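# Term 2 project report: our visit to the Worneck open day

I picked the Worneck robotics open day for my project because my cousin went last year and wouldn't shut up about it. Five of us got the bus out there in October with Ms Dumitrescu (Ankica, but only the people at Worneck were allowed to call her that) and we had 2 hours to look around before the bus back.

First stop was the Sonitz hall, where they keep the big arms. One was moving paint tins from a pallet to a shelf, really slowly, and I'll admit I got a bit bored after the third tin. The guide told us it had done 2,000 lifts since the start of the month. I wrote that down, then dropped my pen under the safety fence and had to borrow one off Iso for the rest of the day.
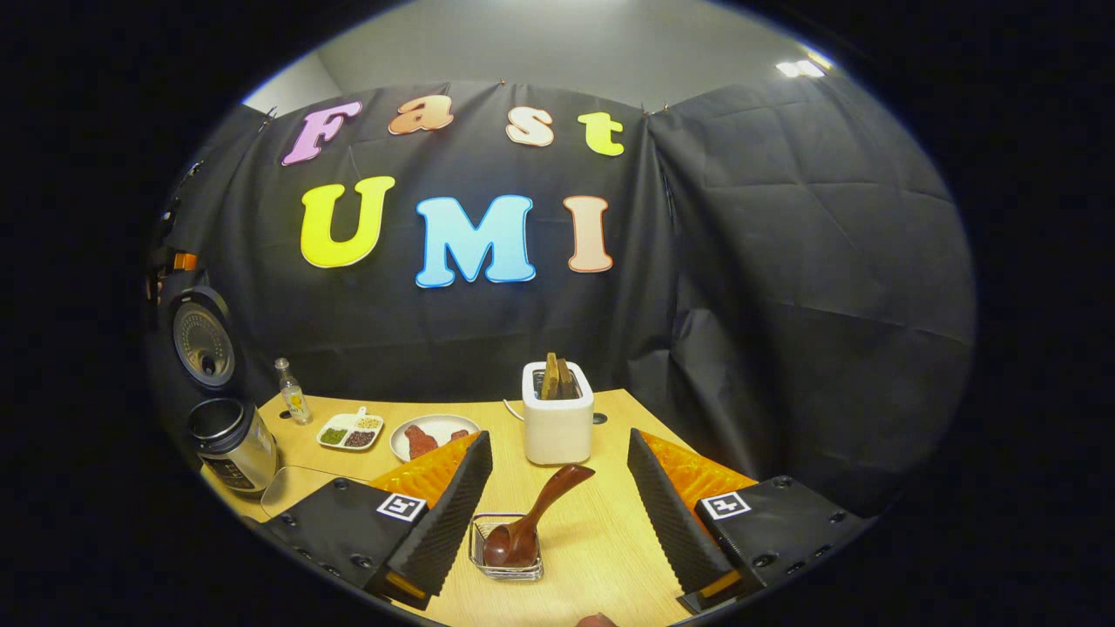

My favourite part was the kitchen demo in the Stoyanova room, and it's what the rest of this report is about. Visitors got to have a go with a hand-held gripper, so you do the job with your own hand and the robot people use the recording to teach an arm later on. It's got two black fingers with orange pads on the inside, and you're meant to pick things up with those and nothing else. I went for the ladle in the wire basket, thinking the long handle would make it easy. Nope! Every time I pinched it up high, the heavy end swung around and clonked the basket. Iso told me to grab it lower down and that worked much better (I've since told everyone it was my idea).

I asked how many goes it takes before a robot can learn something like that. The guide said they'd recorded 62 for the ladle so far and wanted heaps more, from lots of different people, as we all grab things in our own way. Even the clumsy tries can be useful, apparently, so I felt a bit better about mine.

For my own project I'd like to build a cheap version out of kitchen tongs, with rubber glued on the tips, and test which grip spot drops a spoon the least. Ms Dumitrescu has said yes as long as I bring my own tongs. I still owe Iso a pen.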